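Minutes – sorting method catch-up
January, started 2:15 pm, ran over

Present: Josefien Dewulf (chair), Ruben De Bruijn, Mertens (notes), two from Caltora on the phone, line bad for the first part

1. Last minutes
Accepted. One fix – action on the spare finger pads was Ruben's, not Josefien's. Still open.

2. Blur filter result
Ruben went through it. Old method threw out every wrist frame over the blur limit before training. New method keeps them but gives them less weight. Same 100 test runs for both, bricks on the floor, bin next to them, sort by color into the two compartments.

Old method: 22 runs failed. New method: 15. Most of the gain is in the reach, when the arm swings from the bin back to the pile. Old policy tended to stop and hunt there, new one mostly keeps going. Josefien asked if 7 runs is enough to say anything. Ruben thinks yes for the reach, no for the grasp. Not settled. Agreed nobody quotes the number outside the group untill the repeat is in.

Caltora asked whether the weights were tuned on the test layouts. They were not, seperate set. Ruben to put that in the write-up, first page.

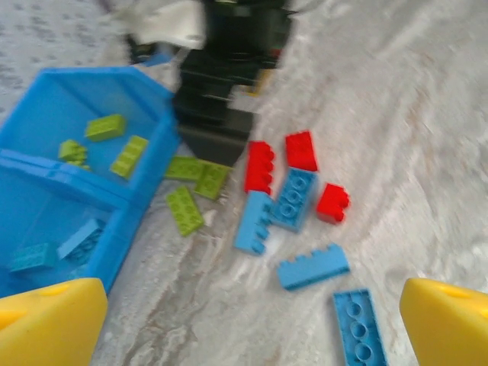 Grasp errors next. Bricks on their side or upside down still the worst, both methods. Fingers come down on the stud edge and the brick rolls. Josefien wants those labelled as their own class, at the moment they sit under "missed grasp" with everything else. Ruben says relabeling is a day's work if the Prendach tool behaves. It did not behave last time. Discussion of the tool, not minuted.

Also color – green fine. The two blues got mixed up in the log by whoever labelled first, teal and sky under one name. Doesn't change the sort (both count as blue) but makes the error table hard to read. Fix before the repeat.

3. Floor vs. table
Drilent would like to see it on a table. Josefien against changing surface and method in the same round. Repeat on the floor first, table after. Caltora OK with that. Ruben neutral, wants the pale floor kept because the reflections are part of the problem.

4. Write-up
Short version first, method and result, no history. Josefien drafts intro, Ruben the method part. Mertens does figures. Failure clips go in a folder, not in the text. Title argued over, left for later.

5. AOB
Calibration sheet is out of date, use the one on the shared drive. Battery for the label printer.

Actions
Ruben – repeat run, both methods, new random order
Ruben – spare finger pads (carried over)
Josefien – new class for tipped bricks, send definition round
Mertens – clean up blue labels, error table
Caltora – send comments on the weighting by email

Next meeting when the repeat is done. Closed 3:40 pm.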